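We use a few cookies to remember what you have read and to keep the site running. Accept all | Manage my choices

Dish racks: your questions answered

Wovdale Home and Kitchen, help pages. Last looked over on February 17, 2018.

We get a lot of letters and messages about dish racks, far more than you might expect for such a modest thing, and every November (when people are getting ready for a house full of guests) the pile grows again. So we have gathered the questions that come up most often and tried to answer them properly, with apologies if we ramble a little. We are very fond of a good dish rack here!

Do I need a rack if I have a dishwasher?

Plenty of our customers have both. There are always a few things that don't like the machine - the good knives, the wooden spoons, the mug with the gold rim that your aunt gave you - and they have to stand somewhere while they dry. If you only ever wash two or three pieces by hand, a folded tea towel will do perfectly well and you can spend the money on something nicer.

What is the difference between the prongs at the edge and the open part in the middle?

The close rows near the rim are meant for flat things, so plates and saucers and small lids can stand up with a bit of air between them. The more open grid is for whatever won't stand in a row, such as cups, bowls, tubs and the odd pieces that come out of the bottom of the washing-up bowl. You needn't be strict about it. Put the awkward things in first, wherever they sit steadily, and then fit the plates around them.

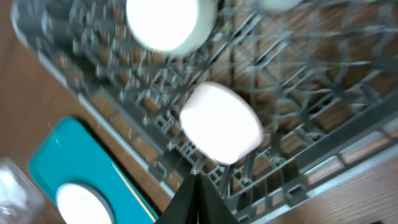
White pieces resting on a grey plastic rack, with a teal tray beside it.

Which way up should cups and tubs go?

Upside down if you can manage it, and tilted a little if the shape allows. A cup with a hollow base will hold a small puddle when it is turned over flat, and you will find that puddle later with your sleeve. Leaning it against a prong lets the water run off. Give each piece a little room of its own as well, for things that touch each other stay damp where they touch, and that goes for plastic tubs more than anything.

Can I stand the rack straight on a wooden worktop or table?

You can, and many of us do, but please put something underneath if the dishes are going in wet. An open floor lets the water straight through, and wood that is left damp day after day will mark. A tray with a raised edge is the simplest answer, or a thick towel that you are happy to wash often. If your tray is too small to go under the whole rack, keep it alongside for cutlery and bottle tops, and let the dishes drip over the sink for a few minutes before you bring them across. Our Fairclough trays are made with rounded corners, so they are easy to wipe round.

Crumbs keep collecting in the bottom. What should I do?

Oh, this happens to everybody. Bits come off the bread board, or off a plate that was not quite as clean as you thought, and they settle down among the crossing bars where a cloth won't reach. Lift the rack, turn it over and give it a good tap over the bin before you wet anything, as dry crumbs fall out far more willingly than soggy ones. Then wipe the table where it stood. 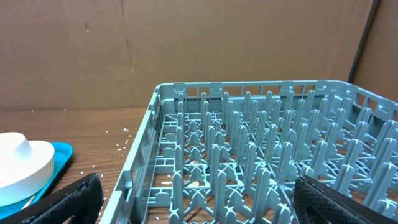

How do I wash the rack itself?

Warm water, ordinary washing-up liquid and an old toothbrush. If your sink is big enough, let the rack soak for 30 minutes and then work along the rows with the brush, going into the slots in the side walls too, where a greyish film likes to build up. Rinse it well and leave it upside down to dry. Once a week is plenty for most homes. In hard water areas a splash of white vinegar in the soak helps with the chalky marks.

Will a plastic rack go brittle?

In time it may, particularly on a sunny windowsill. We have had a Brovberg rack in our own staff kitchen for nearly 3 years and it is still in one piece, though it has lost a little of its colour. Heavy pans are usually what does for the prongs, so dry those by hand.

Do you sell spare parts for the Gultitz range?

We keep the cutlery pots and the little rubber feet, but the racks are moulded in one piece and so we can't replace a single prong, I'm afraid. If yours has arrived damaged, send us a note with your order number and we will put it right.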